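Abschnitt 2: Beispiele aufnehmen

Bevor du loslegst: Die Arme sind eingeschaltet, die Kalibrierung aus Abschnitt 1 ist durch, und im Programm Jitley leuchtet oben der Eintrag "Bereit". Falls dort noch "Warten" steht, bitte nichts erzwingen. Bei mir dauert das morgens manchmal eine ganze Weile, und ich hole mir dann erst mal Tee.

Wir sammeln Durchgänge, in denen ein Mensch die Arme führt und das System später daraus lernt. Ruhige Bewegungen sind mir lieber als schnelle. Wer hektisch fährt, bekommt in der Handgelenkkamera so etwas:

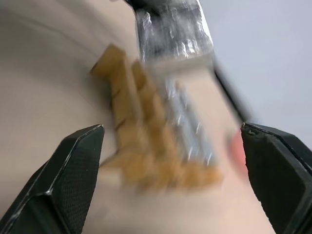
Natália Kolář

Die beiden Finger sind noch halbwegs scharf, alles dahinter ist verwischt. Ein paar solcher Bilder pro Durchgang machen gar nichts, die stecken überall drin! Wenn aber die ganze Annäherung so aussieht, nimm den Durchgang lieber noch einmal auf.

1. Leg einen neuen Ordner an und nimm als Namen die Aufgabe plus dein Kürzel. Bitte keine Umlaute und keine Leerzeichen, das Einlesen in Prernau verschluckt sich daran (ich habe einen ganzen Freitag damit verbracht, das herauszufinden).

2. Stell die Gegenstände auf den Tisch. Sie dürfen von Durchgang zu Durchgang ruhig anders liegen, schräg, dichter zusammen, weiter hinten - genau das wollen wir ja. Auch Dinge, die mit der Aufgabe nichts zu tun haben, dürfen liegen bleiben.

3. Fahr beide Arme in die Grundstellung und öffne die Greifer ganz. Erst danach auf "Aufnahme" drücken.

Achtung: Während der Aufnahme bleiben die Hände vom Tisch weg. Muss etwas zurechtgerückt werden, dann erst "Pause", kurz abwarten, bis die Arme stillstehen, und dann hinfassen.

4. Führ den Greifer von oben an das Teil heran und halte kurz inne, bevor du ihn schließt. Dieses kleine Innehalten hilft beim späteren Zerlegen in Abschnitte enorm. Den Arm, den du gerade nicht brauchst, parkst du offen am Rand. Bei der Aufgabe mit dem Holzgestell arbeitet der eine Arm über dem Gestell, der andere wartet rechts:

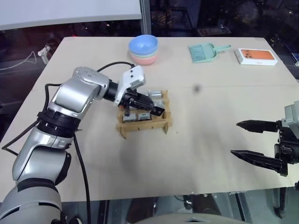

5. Beende den Durchgang mit "Stopp" und vergib gleich die Bewertung. "Gut" heißt: Aufgabe geschafft. "Mit Korrektur" heißt: danebengegriffen, aber gerettet. Die zweite Sorte bitte auf keinen Fall löschen, die ist richtig wertvoll.

6. Nach acht Durchgängen tauschst du mit jemandem die Plätze. Jeder Mensch führt die Arme ein bisschen anders, und das soll man in den Daten auch merken. Außerdem werden die Schultern müde, glaub mir.

Hinweis: Die Kabel an den Armen brauchen Spiel. Schau beim Platzwechsel nach, ob sich irgendwo eines spannt oder an der Tischkante hängt.

7. Am Ende der Schicht lädst du den Ordner hoch und trägst die Anzahl in die Liste ein. Für die Gestellaufgabe brauchen wir insgesamt 215 brauchbare Durchgänge, Korrekturen zählen mit.

Meldet das Hochladen einen Fehler, lass den Ordner einfach liegen und schreib Ute Ruppert eine kurze Nachricht. Bitte nicht umbenennen und neu versuchen - dann haben wir alles doppelt. Weiter geht es mit dem Sichten der Aufnahmen in Abschnitt 3.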